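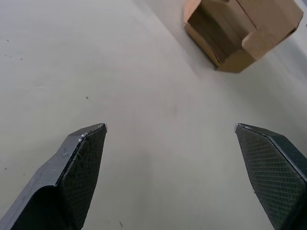
Cardboard box, pale table. Day one of packing.

Bastien Vidal
March 20, 2022

We are moving to a smaller apartment at the end of the month, and I have 400 books. The new place has shelves for 300. I will write here how I choose, maybe it is useful for somebody.

First I took out the books I have two times. There were more of these than I like to admit. My wife and I both brought the same novels when we started to live together, and we never dared to choose one copy.

Then the language courses. I keep the old grammar from Barasa, with my pencil notes in it. The conversation books can go. I remember the dialogues at the train station too well already.

Cookbooks are difficult. I cook from 3 of them. The others I only read in bed, in January, when it is dark at five. Is this a reason to keep a book? I decided yes for the one about soups.

A question for people who moved far: do you pack books flat or standing? Hollis Abernathy wrote to me that flat is better for the spine, but my father always packed them standing, and his books are older than me.

The secondhand shop on Floreck Street takes 50 books from one person and no more. They don't want encyclopedias. I asked very politely, and the answer was still no.

So the encyclopedia is coming with us. It will live under the bed, volumes A to M on my side.

Tomorrow I start with the poetry. Those are thin, I think I can hide some between the towels.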